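Notebook, January, started 9:40

Continuing the living room task. Bernd asked me at the coffee machine if the robot can clean a room yet, and I said "partly", and he was not satisfied with this. So in this entry I try to write down more exactly what "partly" means, also for Sơn, who takes over the bench when I am away.

State of things this morning. The Dridier policy is trained on 1,427 demonstrations, all done by teleoperation by Lihua and me, with a few by Jannik. The task is the same as before: litter on the carpet near the sofa bed, one round bin, two arms. One arm brings the bin or steadies it, the other arm picks up the litter and lets it fall inside. At the end the bin should stand upright and the carpet should be free. We use real rubbish. Lihua was right to insist on it. With the foam cubes from last year we had very nice results which meant nothing.

10:15. Calibrated both wrists. The right one had an offset again, small, but with thin wrappers you see it at once. I tightened the finger screws on the right gripper and repeated the calibration, then it was good. Please, everybody, write it down here when you change the finger tips! I found new tips on the right side and nothing in the notebook.

10:50. First runs. I did 20 today, always with a new arrangement of the litter. Jannik threw it, I did not look, so that I do not arrange things in a friendly way without noticing. Full success in 13. In 4 of the others the robot needed one help from me (I moved one piece with my foot, or I stood the bin up) and then it finished. The remaining ones I stopped.

I write what I have seen, ordered by object and not by run.

Paper bag, crumpled. This is the easiest. It is high, it gives the fingers something to close on, and it does not roll. The arm comes from above, closes, lifts. A kitchen paper ball would be the same. If all rubbish were crumpled paper, I could tell Bernd yes and go home.

Snack wrapper, flat. Difficult. When it lies flat on the carpet the fingers press it down, close, and come up with nothing, and then the arm goes to the bin anyway and opens over it with great seriousness. The policy does not know that its hand is empty. Lihua says we should use the gripper opening width as input, and I agree, but the wrapper is so thin that the width with wrapper and without wrapper is nearly the same number. Perhaps motor current. Perhaps simply look at the carpet again after the drop, as a person would do. I prefer the second.

One thing works better than I expected. In the demonstrations Lihua sometimes pushes a flat wrapper sideways until it makes a fold, and then she takes the fold. The policy has learnt this, not always, but I saw it in several runs and was quite pleased. The fold technique needs the carpet to have some grip. On the smooth floor in the corridor the wrapper only travels. We should test it there properly before anybody tells Mareike's visitors that it "cleans floors".

Crushed cup. In between. If the edge points up it is fine. If it lies on its edge, the fingers take the edge and the cup turns while lifting, and sometimes it falls beside the bin. I would like wider finger pads. Kosent has a softer pad in the catalogue, Mareike will ask for a sample.

Bottle. It rolls. If the first contact is not centred, the bottle goes away from the hand, and the arm follows it, and then it goes away again. Once it went as far as the sofa bed and I had to stop the run. A child learns very early to put the other hand behind. The robot has another hand, but this hand is busy with the bin. So I ask myself whether the bin must be held the whole time. When I clean at home I put the bin down, I collect, I drop. I hold it only when I am walking.

Bottle cap. No comment from me today except that it is too small for how we are seeing it. From the head view it is a few pixels. The wrist camera sees it well, but only when the arm is already near, and the arm has no reason to go near if the head did not see it. Sơn proposes a slow "look around" movement at the end, with the wrist camera low over the carpet. It costs time. I think it is still the right idea.

Lunch, 12:30. Discussed with Bernd. He has the view of the customer, which is useful and sometimes painful. His question was: if I pay somebody to clean this room, how long does she need? I measured myself, honestly trying to be neither quick nor lazy: I was finished before the robot had decided on its first object. He laughed. But then he also said that for Zoltdale the speed is not the first problem. They have the rest rooms and the shop floor corners, and they would run the machine at night, when there is time enough. What they cannot accept is that in the morning the bin is lying on its side and the content is again on the floor. So for them a slow robot which never tips the bin is worth more than a fast one.

This changed my list for the afternoon.

13:40. Bin handling only, no litter. The robot takes the bin at the rim, pinching the edge between the fingers. It is a good grasp for tilting, and with a tilted bin the other hand has a short way and a big opening. It is a bad grasp for putting the bin back. When the bin is lowered, the far side of the bottom touches first, the bin wants to turn around the fingers, and the policy opens a little too early. With an empty bin it mostly rocks and then stands. With something in it I do not trust it.

Three ideas, in the order in which I will try them:

Open later. Wait until the wrist force shows that the floor carries the bin. We have the signal, we do not use it. Jannik can put it in as a simple rule outside of the policy, I do not want to retrain for this.

Second hand on the opposite rim during lowering. More demonstrations needed. Lihua is willing, but she has said clearly that her shoulders need a pause after this week.

A heavier bin. Not a scientific solution. Bernd likes it best.

15:10. Rule for late opening is in, Jannik was quick. First impression is good, I will not give a number before I have a full series. One side effect: if the bin comes down on the hanging part of the sheet and not on the carpet, the force comes softly and the robot waits and waits. I have added a time limit. Also I pinned the sheet higher for two runs and then took the pins out again, it is not fair. In a real home things hang from sofas.

The question about the sofa bed itself is still open. In the task definition there is only the floor. But a plastic bag on the seat is rubbish for a person, or perhaps it is somebody's shopping. The robot ignores it, correct according to the definition. Mareike thinks that we should add the seat as a second area in the next round. I am careful here. A wrong thing in the bin is worse than a right thing left outside, and on the floor it is much easier to guess what people want to throw away. I would first want that the robot can ask.

For the Pangilinan report, my wording for now: "The system picks up crumpled paper and cups from carpet without supervision in most arrangements. Flat wrappers and rolling objects need more work. Very small objects are not handled." Sơn, please change the English if it sounds too hard, but please do not make it sound better than it is.

To do:
- full series with late opening, new throws by Jannik
- corridor floor, wrappers only
- look-around movement (Sơn)
- mail to Kosent about pads (Mareike)
- ask Lihua for bottle demonstrations with the bin put down first
- write the rule about finger tips on the door

16:55. Robot parked, arms down, both batteries on the charger. The litter is in the box under the bench, please do not throw it away, it is our litter.
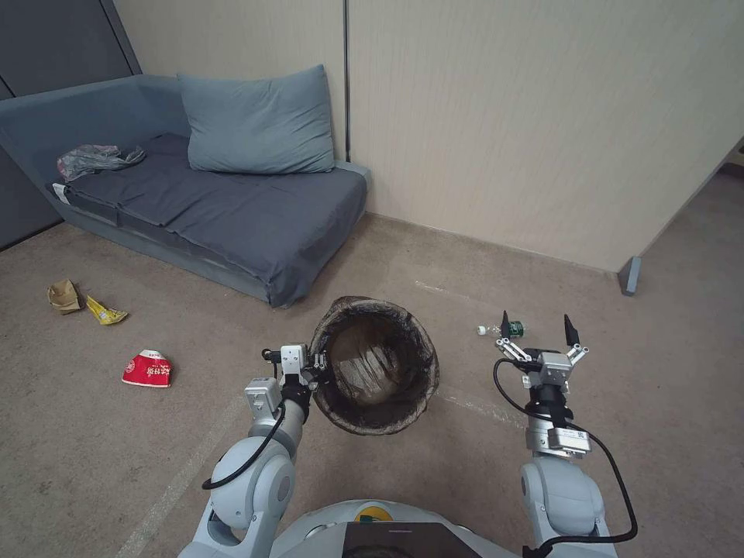

Household Tasks Group | Manipulation Lab | Shared notebook

Left gripper on the rim of the bin, bin tilted, right gripper open over the carpet with the small bottle or can and the cap still to do. The paper bag, the yellow wrapper and the red and white one are on the other side, by the sofa bed. For the rim grasp compare my 13:40 notes. L.T., if you have a better way to hold it, write it below.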